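Kitchen and tile tips I brought home from a robot open day

I spend a lot of time on this page telling you how to scrub things, so you can imagine how pleased I was when Larasati Yeoh asked if I wanted to come along to the open day at Gokomham in January. They teach household robots there, and the whole afternoon was kitchens! Simulated kitchens, mind you, up on screens, with a simulated robot working its way around them – but floors and counters all the same, and I filled most of a notebook.

We got there a little after lunch. Coffee was in the hallway, coats went on a pile, and then Hagos Admasu sat us down in front of the first screen and talked us through the floor. He's been at it for years and he is very patient with people who ask about grout.
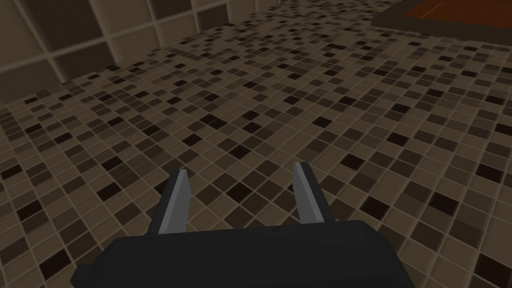
I asked about grout, of course. His answer was that small tiles are hard on a machine that has to work out where it is, and I thought, well, they're hard on a person with a mop too. A few things I've learned the slow way:

Sweep twice before you mop, the second time at a slant to the grout lines. Grit sits down in the joints and a straight pass slides right over it.

Use less water than you think. Wring the mop until it barely drips, and change the bucket as soon as you can't see the bottom.

For dingy grout, make a paste of baking soda and water, leave it 7 minutes, then go at it with an old toothbrush. Skip the vinegar if your tiles are natural stone. I ruined a windowsill that way at our old apartment on Murnia Street and I still think about it.

Mixed browns hide crumbs beautifully, so clean by the calendar and don't wait until it looks dirty.

Anyway, back to Gokomham. Larasati wanted to know why everything on the screen went so slowly, and Hagos said slow is how you find out what's going wrong. They may run one little job 1000 times before they're happy with it. I'm lucky if I do the corner behind my trash can twice a year, and corners were what we looked at next.

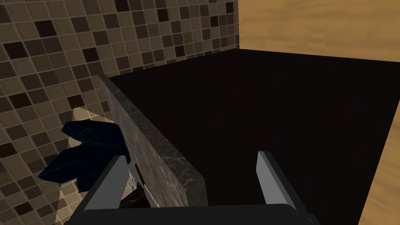 The gripper in the corner, fingers open, with the marble-look ledge just ahead.

Corners and ledges are where I'd start in any kitchen, really. Clear off everything first (cloths, too – a bunched-up cloth leaning on stone holds damp underneath). Wipe from the wall toward yourself so you aren't pushing crumbs into the joint. Dark surfaces show every streak, so finish them with a dry microfiber cloth, and buff in one direction. If you have wood next to stone, do the wood first with a cloth that's hardly damp, then switch cloths for the stone.

Somebody in our row asked about polish and this turned into a long discussion. I use a drop of dish soap in warm water and that's it. The woman from Pawłowska, the hardware place, swears by a stone spray, and she did give me a sample, so I'll report back.

After a break they put up a whole room, which was my favorite part. 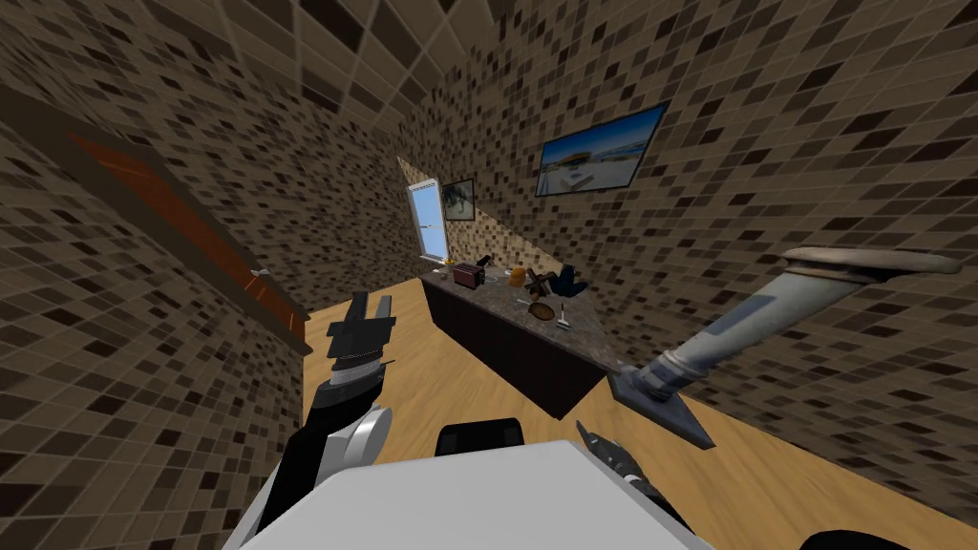

Both arms in view, and the long counter running back toward the window.

I have a counter much like it at home and it fills up the same way! My rule is 3 things out, everything else in a cupboard. The toaster gets to stay, but I pull it forward once a week, unplug it and empty the tray. Bowls go away as soon as they're dry. Granite wants a wipe after anything with lemon or wine, and a reseal when a few drops of water stop beading on top.

Door handles are the other thing I always forget. Soapy cloth, then a dry one, both sides of the door.

We stayed until 5 and missed the first bus. Larasati has already signed us up for the next one, over at Skokenness, where they'll be doing laundry folding. If you have questions about fitted sheets, send them to me before then and I'll ask.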